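Time sync and marker tracking for hand-held gripper demos, final report

Group 9, with Laine Lūse as project supervisor. Code is in the Gostwood repo, branch "final", NOT main.

1. What we set out to do

The Greteck pipeline takes recordings from hand-held grippers plus a head camera and turns them into trajectories a policy can train on. When we got it, two things were bad. Streams drifted against each other over a long session, and the gripper width signal dropped out every time a marker cube turned too far. Our job was to fix both in software. No hardware changes allowed, same markers, same mounts.

Task for all testing was the microwave one. Door open, object goes in or comes out. Chosen mainly because you get contact with the turntable and a hard box around the hand, so a bad pose shows up fast in replay.

2. Data

144 episodes kept, 18 thrown out. Reasons for throwing out are in the csv (mostly missing head stream, a few where recording started after the grasp). Recorded in July in the big open office, normal working day, people walking through the background. We did not mask them for tracking, only for feature matching, see 4.

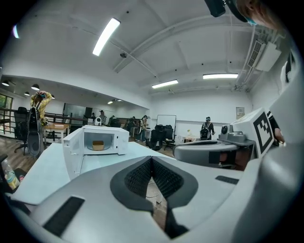
Wrist streams come in as fisheye. First mistake was undistorting the full image before marker detection. Slow, and it smears the corners of a cube when it sits far out to the side. We now detect in the raw image and undistort only the corner points. Much better, and the code got shorter.

3. Sync

Old method: trust the file timestamps. New method: each episode begins with the operator opening and closing the gripper a few times, we take the width curve from the wrist stream and the marker motion from the head stream, and cross-correlate. Search window is 300 ms either side. If the peak is flat the episode gets flagged and a human looks at it.

Problem we did not expect - if the operator opens and closes at a very steady rhythm, there are several peaks nearly the same height and it picks the wrong one. Fix was boring, ask people to do it unevenly. Added a line in the recording instructions.

4. Camera pose

Visual SLAM on the wrist stream, using the Jafri wrapper with our own mask on top. The mask covers the gripper body at the bottom, otherwise the tracker happily locks onto the plastic and thinks the camera never moves. Ceiling lights and beams turned out to be good features. The white tabletop gives almost nothing. 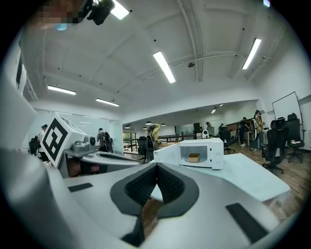 Remaining failures are when the hand goes right up to the cavity and the bright interior takes over the exposure. Auto exposure dips, room goes dark, features gone. We bridge short gaps with the IMU and drop anything longer. Tried histogram equalization before feature extraction, it helped in some episodes and broke others, so its off by default (flag is --eq).

5. Marker tracking from the head view

The head camera looks down at the work, so it normaly sees marker faces when the other stream loses them. We solve each cube as one rigid body instead of solving every face alone. Pose flips went away nearly completly. Then a small Kalman filter, constant velocity, gating on reprojection error. When both views have the marker we weight by viewing angle.

Occlusion by the operators own forearm is still an issue. So is reflection off shiny surfaces, less often.

Sestaler, the viewer we wrote for checking, plays all streams side by side with the width curve under them. Press f to flag, n for next. It leaks memory when you scrub backwards, restart it now and then.
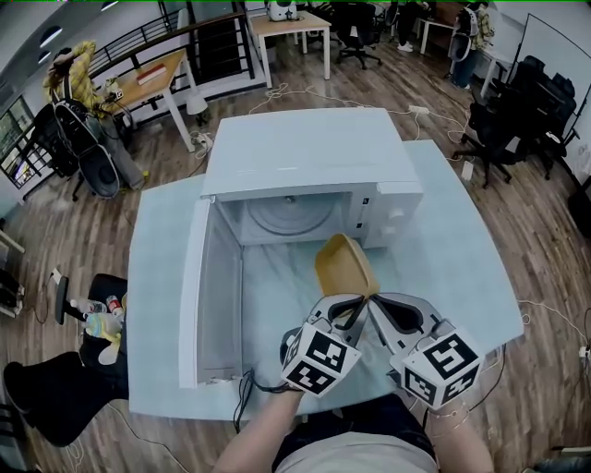
6. What is left

- Sync check on episodes with two operators. Not tested at all.
- Exposure lock on the wrist cameras. Needs firmware access, asked, no reply yet.
- Planner side. Replay in simulation takes our trajectories but ignores the flags, so flagged segments get replayed too. Easy fix, we ran out of time.
- Unit tests for the filter. There are 9, they only cover the happy path.
- Thresholds are hard coded in track_cubes.py, should move to the config.

7. Running it

Install from the lock file, the newer OpenCV changed the marker API and our calls break. Calibrate each lens first, do not reuse the calibration from another unit even if it is the same model. Then sync, track, fuse, export in that order. Export will run without fuse and give you garbage with no warning. Sorry, known.

Questions about the filter or the viewer go in the repo issues, Laine has admin rights if somebody needs to be added.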